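Last edited 21 Oct 2021. Maintained by Danuta Bielecka; packing lists checked by Genowefa Czarnecka.

# Villow suitcase packing set

Villow is a set of notes and pictures on packing and closing ordinary travel suitcases. It covers what goes in, which half it goes in, how the straps are used and what state the case is in at the end. There are 1642 entries in this release. The July release had 688.

## What is in an entry

Each entry has a short text record and one or more pictures. The text record gives:

- `case_type`: hard shell or soft
- `stage`: open, part packed, packed, closed
- `straps`: loose, fastened, none fitted
- `items`: free text, in the order packed
- `remarks`: anything else the packer wrote down

Cases are packed lying flat with the lid up. The lining is recorded as it looks on the day, so the same case may be "grey" in one entry and "dark blue" in another. We have left these as they were written.
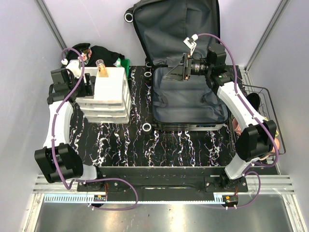 **Should the straps be fastened before the lid is closed?**

Fasten them once the clothes are in and lying level, then close the lid. If the case has no straps, put `none fitted` and carry on.

## Packing lists

There are two lists, Tolen and Skukon. Tolen is the short one, for a weekend: shirts, socks, a wash bag, one pair of shoes. Skukon has 21 items and includes a coat, which has to be folded in three to fit the smaller cases. Genowefa rewrote Skukon after the July release, and entries made with the old version carry `skukon_old` in the remarks.

Shoes go at the wheel end, soles outwards. A few early entries have them at the handle end. They are still usable but should not be mixed with the rest if you are studying where the weight sits.

## Closed cases
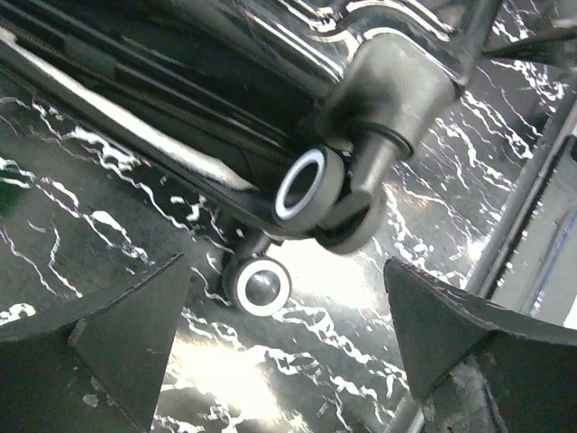
The `closed` stage has its own short check, which we call the Dudek check after the old sheet it was copied from. Run a finger along the zip from one end to the other and look for caught cloth. Stand the case up and let go of it. Then look at the casters. On a case with double spinner wheels like these, both wheels of each pair should be looked at, as the one behind is easy to miss in shadow. Threads and hair collect round the post, and a case that pulls to one side is noted as `drags` in the remarks.

## Known problems

- Item names are not consistent. "Jumper" and "pullover" both appear.
- Glossy shells show reflections that can be mistaken for scratches. Marks on the shell are only recorded if they can be felt.
- Weights were not taken before July — that column is blank in the older entries.

Corrections should go to Danuta with the entry number in the subject line.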